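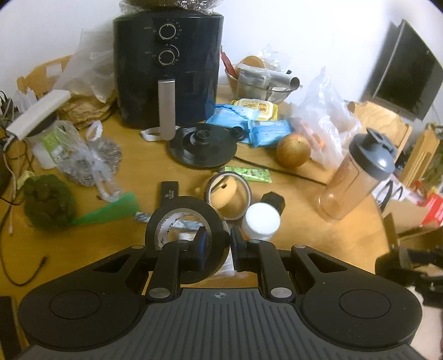 Beltormont College, Department of Home and Consumer Studies

Chapter 20
The Table That Does Everything

Every home has one surface where things go to wait. In theory it is for eating. In practice it holds an air fryer, a kettle base, three packets of wet wipes, an onion and a roll of black electrical tape, all with equal rights.

Shuk-fan Fu, who taught this course for years, asked her students to list what was on their own tables before reading further. One list ran to 30 items and included a second, smaller table. Please do the same now, and leave the surface as it is.

In this chapter we sort such objects by where they were last used and how often they are needed. Tape scores badly on both. Section 20.1 covers things that plug in and rarely move. Section 20.2 deals with food that has wandered from the kitchen, starting with the onion.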